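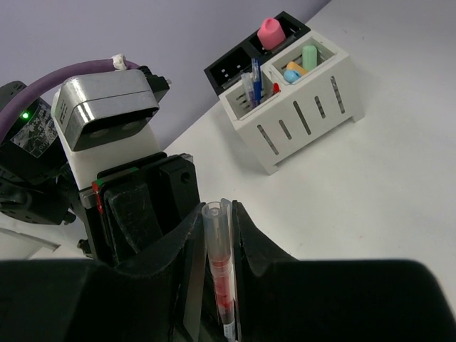
Comparing Two Finger Shapes on a Two-Arm Desk Setup
Student project report, Cleltberg
30 September 2021

12 shares 2 comments

1. Aim

Our group wanted to find out if the shape of the gripper fingers matters when a robot arm has to pick up small desk items. Pens and markers are hard to grip well. They are thin, they roll, and a clear plastic barrel can be hard to make out in the wrist camera picture. We compared two sets of fingers and left everything else the same.

The first set, which we call Dralik after the file it was printed from, has straight inner faces. The second set, Dosus, has a scooped inner face on one side so that a round barrel can settle into it.

2. Equipment

Both arms are bolted to the front of a white table with walls around it. The links are white and the motors are black. Each arm carries its own camera at the wrist, and the cable for it runs back along the links to the base. We tied the cables down after one of them caught on a motor in the first week and pulled out of its connector.

The arms run from one controller program, named Sundqvist by the group that had the project before us. We changed the closing speed and the grip limit but left the rest of the code alone.

The items were pens, markers, erasers and clear plastic tubes. The target was an organizer or a small holder, depending on the trial.

3. Method

A trial started with the items lying on the table in no set pattern. One arm had to pick up an item, lift it clear and put it upright in the holder. In some trials it first had to pass the item to the other arm. We counted a trial as a success only if the item ended up in the holder without any help from us.

We ran 361 trials in total, split over 18 sessions. The finger sets were swapped between sessions and not during them, as the wrist camera has to be lined up again after each swap. The lighting was kept the same throughout.
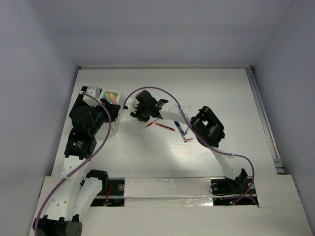 4. Results

The Dosus fingers succeeded in 78 per cent of their trials. The Dralik fingers did worse, and most of the gap came from the round items. On erasers there was no difference we could see.

The usual failure with the straight fingers was a pen turning in the grip during the lift. It then reached the holder at an angle and hit the rim. The scooped finger held the barrel better, but it was clumsy with pens lying flat - the tip is thicker and sometimes pushed the pen away before closing.

Passing an item between arms was the weakest part for both sets. The two grippers have to come close together and each one blocks part of the other camera's view. Slowing the closing speed helped a little.

5. Problems

We lost two sessions to a loose camera bracket. The picture had shifted slightly and we did not notice until we looked at the recordings. Those sessions were repeated and are not in the total. Lining up the camera by eye was also slow, and a printed jig would be better.

6. Further work

The next group should try a scooped finger with a thinner tip, and should record the grip force, which our program reads but does not save. We would also like to see the trials repeated with coloured tape on the clear tubes, to check how much of the trouble comes from the cameras and how much from the fingers.

2 comments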